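Quaye Community Church | Hall Safety Checklist
Skip to main content

Home / Church Life / Buildings / Hall Safety Checklist

Quarterly walk-through, main building and hall
May 2023
Checked by: Deolinda Barreto
Comments reviewed by: Elias Rizk

Entrance and sanctuary
Front doors open outward without sticking: OK
Exit signs lit: OK, except north aisle. Bulb ordered.
Aisles clear of chairs: OK
Posted seating limit (213) visible from the door: OK
Candle stand on level floor: Wobbles. Do not light until the foot is replaced.
Handrail at chancel steps: Loose at the bottom bracket. Elias to tighten before Sunday.

Kitchen
Fire blanket by the stove: OK
Extinguisher, tag 2584: In date
Refrigerator at safe temperature: OK
Knives put away in drawer: Two left in the drying rack after the soup lunch. Reminder posted.
Gas shutoff labeled: Label has faded. Make a new one.

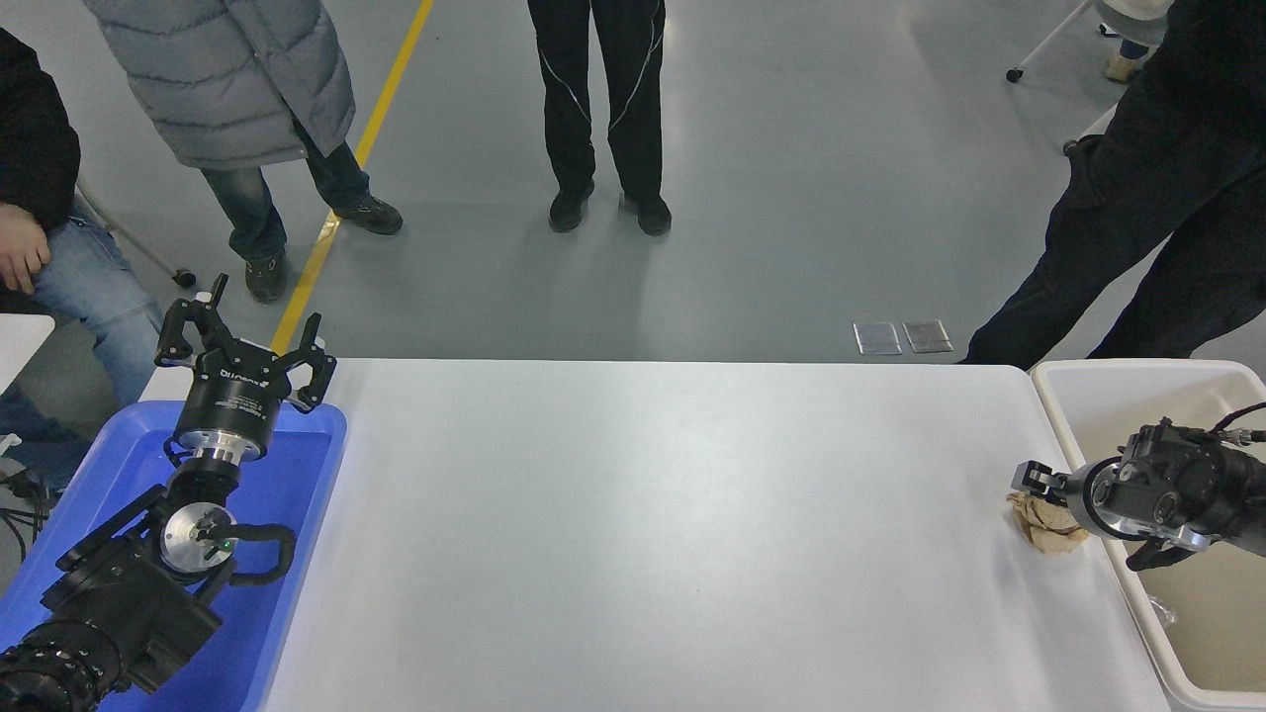
Food pantry sorting has its own short list this quarter. Dented cans and anything past its date come off the shelf before the doors open, and one person signs the sheet. Containers should be easy to tell apart at a glance, the way a bright blue tray and a cream bin are on a white table, so returns do not get mixed in with good stock. Wipe tables down before and after. Heavy boxes stay below waist height.

Pantry shelves fixed to wall: OK
Step stool in good repair: One rubber foot missing. Taken out of use.
Allergy notice posted: OK

Nursery and classrooms
Outlet covers in place: Missing in Room 122, behind the piano
Sign-in book at the door: OK
First aid box stocked: Short on small bandages and gloves
Window latches: OK

Outside
Ramp surface: Moss on the lower half. Needs scrubbing.
Parking lot lights: OK
Drain by the side door: Clogged with leaves again

Open items go to Elias in the church office. Next walk-through is in November.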